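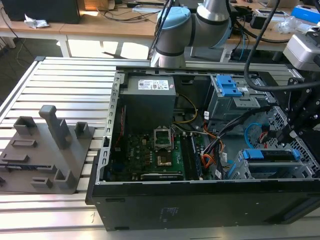

*Page last changed: Jun 22, 2022*

# How to teach an arm to fix a computer (slowly)

You have an arm. You have probably had it for years, and you have never once thanked it for finding your mouth in the dark. A robot arm can't do that. Ours, in the Hallport shared workshop, can't find anything at all until a person has told it where things are. We call it Gandow. It has never answered to this.

Gandow's job is to learn its way around the inside of an old desktop computer. We picked a computer because it is full of parts that come out and go back in, and because old ones are cheap. If you drop a part, the world goes on.

## What's in the box?

The big green board is the **motherboard**. Everything else plugs into it, sooner or later. The square with the metal bracket is the **socket**, where the computer's brain chip sits. Ours is empty, so this computer is not going to be doing anyone's homework. The gray box with the wires coming out is the **power supply**. It turns electricity from the wall into the gentler kind that computer parts like.

Please don't open a power supply, ever, even an unplugged one. It can hold on to electricity for a good while, and it doesn't warn you.

## Where is "there"?

Suppose I ask you to pick up a pencil. You look, you reach, you're done. Gandow needs numbers: how far across, how far back, how high, and which way to tilt the wrist. Say a part is 300 millimeters across and 113 millimeters back. If Gandow goes to 103 instead, it will close its fingers very carefully on nothing, and look pleased about it.

Aušra Dzene keeps our numbers in a notebook. The notebook has jam on it. We have learned to read around the jam.
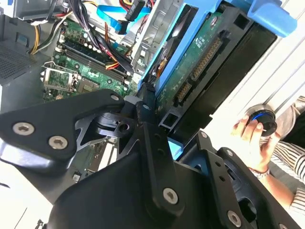

Fingers are the next problem. You have ten, with skin that can feel when something is slipping. Gandow has 2, and they are hard and flat. Squeeze too softly and the part falls. Squeeze too hard and you hear a small crunch, and then Dace Grigaitė goes to look for another old computer.

Wires are worse. A metal box stays the shape it was yesterday. A wire goes wherever it likes, and nobody can write down a number for that.

## Try it at home

Put a sock over each hand. Now pick up one coin from a table, using a thumb and one finger, with your eyes shut, while a friend tells you where to go. "Left a bit" is not allowed. Your friend has to use centimeters.

In July we'll start on screws.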